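Visit report: Tradbridge bridal alterations workshop, open day

The Tradbridge workshop opens its production floor to visitors once a year, in December. Admission is by time slot, with 20 people per group. I was in the 11 a.m. group. The tour was led by Paraschiva Căpraru, who runs fittings, with Cosmin Munteanu covering the cutting room.

The building has two working levels. Receiving, inspection and steaming are on the ground floor. Cutting, hand sewing and fitting are upstairs, reached by a freight elevator wide enough for a full-skirted gown on a rolling form. Gowns do not go up the stairs at any stage.

Each dress is checked in on a paper sheet that stays pinned to the garment bag. The sheet records the condition of closures, hem, lining and any beading, and the heel height the bride intends to wear. Căpraru was firm on the last point. A hem pinned over the wrong shoes is the most common reason a gown comes back, and the workshop will not pin without the actual pair present.

The cutting room holds four tables, two of them long enough for a cathedral train. Munteanu showed how a train is shortened on a lace-edged gown. The lace border is unpicked, the net is trimmed to the new line, and the border is moved inward and reapplied by hand. The gown on the table had 143 inches of border to move. He had allowed 19 hours for it, excluding pressing. Machine reattachment is offered for plain satin only.

Bustles took up a good part of the session. The workshop makes over-bustles with a single pick-up point for light skirts, and French bustles with numbered ribbon ties for heavy ones. The ties are numbered in thread on the underside, and the person who will be doing the fastening on the day is asked to attend the last fitting and practice.

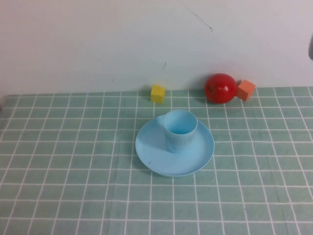 Cup and saucer on the checked cloth.

After a short break the group moved to the fitting area. It has a low round platform, three mirrors and daylight lamps. Smaranda Vlad demonstrated taking in a boned bodice at the side seams. The boning channels next to the seam have to be opened and reset, so a half-inch change on a boned gown is priced well above the same change on a soft one. She recommends three fittings, the last one no more than two weeks before the wedding - earlier than that and the waist may need to be done again.

There was a question about gowns bought abroad. Vlad said the main difficulty is seam allowance. Some makers leave over an inch at the side seams and others leave almost nothing, in which case the options are a corset back or inset panels. The workshop keeps a stock of ivory and white satin for panels but does not promise a match on silk.

Cleaning and boxing are not done on site. Finished gowns leave in breathable cotton bags, and preservation work is passed to Cerum.

Practical notes. The tour runs 90 minutes, most of it standing. Bags and coats are left at reception, and pens are not allowed upstairs - pencils are provided. The fitting area can be photographed, but customer gowns cannot. Parking behind the building is limited, and the entrance is on the side street.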